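Tapsell Chore Machines Group
Minutes of the February meeting
February 7, 2018, back room of the Rommont branch library

Minutes by me, since Jamshid has done the last four and says his wrist is going. You'll have to put up with my style, I can't write "it was noted that" with a straight face.

In the chair: Tipene Brunton
Also there: Jamshid Daneshvar, me, and nine others who signed the sheet (two of the signatures I can't read, sorry)

1. Last meeting's minutes

Approved, with one fix. The Kalix floor cleaner went under the couch and stopped. It did not "give up," which is what we had written down, and Jamshid wants it on record that he never used those words.

2. Money

We have 634 dollars in the account. The room costs us 275 for the year and that's paid through July. Tipene asked if we could buy a secondhand laundry folder he'd seen for 1,484 dollars and we all looked at the first number again. Not this year.

3. Can they do chores yet?

This was supposed to take twenty minutes and it ate most of the evening, which I loved.

Tipene started us off with his usual position: a machine that does one chore in one spot has been in our kitchens for decades, it's called a dishwasher, and we should quit acting like we're waiting for something. Jamshid said fine, but who loads it? He thinks loading and unloading is the whole question — picking up a thing you haven't seen before, working out which way round it goes, and putting it somewhere sensible. I'm with Jamshid on this, for what it's worth.

Then we got onto shop work, because three of our people work in one. The woman from the Trula parts counter said the job she'd hand over tomorrow is small boxes. Opening them, closing them, getting the right lid back on the right bottom. She did it for 3,000 of them one summer and still has opinions. Her point was that you use both hands without thinking, one to hold and one to do the fiddly part, and a single arm on a table is going to chase the box all over the place.

That got us to two-armed setups, and we spent a good while over this one. 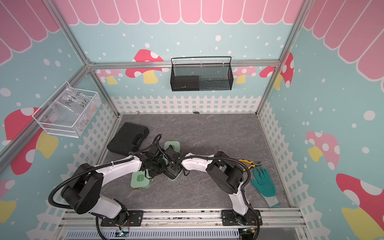 Item 3: two arms, one green piece between the grippers, pliers and a work glove off to the right.

Opinions went all over. Tipene liked that both grippers come together on the same piece, and said that's already closer to how a person works than most of what we've looked at. Jamshid wanted to know what happens when you ask for the glove. A box has flat sides and stays box-shaped, but a glove is a different shape every time you drop it, and he'd put soft things at the very back of the line, right along with fitted sheets. Somebody near the window said pliers would be worse, you can grab them fine but then you have to squeeze them too. I hadn't thought of that! We went around on pliers for ten minutes.

The mushrooms on the walls got a lot of love as well, and there's now a motion from the floor (not seconded) to paint our own room the same way.

We agreed one still picture can't settle speed, or how often a lid goes on crooked, so neither got argued for long.

Show of hands, would you trust a machine with it unsupervised today:
Vacuuming one room with the chairs up: nearly everyone
Lidding boxes at a bench, all the same size: split down the middle
Sorting a junk drawer: Tipene only
Folding towels: no takers
Putting hand tools back where they belong: two, and one of those was wavering

4. Home trial

Jamshid's sister is still willing to let us borrow her kitchen for a Saturday. The plan is to write down each chore as a list of hand movements and mark which ones need two hands. I said I'd make the sheet — please send me your chores before I fill it up with my own.

5. Other business

The coffee urn leaks. Tipene will bring his from home.

Whoever left a gray scarf on the radiator, I have it.

Actions
Me: chore sheet, scarf
Jamshid: set the Saturday with his sister
Tipene: urn, and find out if the laundry folder seller would lend it instead

Closed at twenty past nine. Next meeting same room, same time.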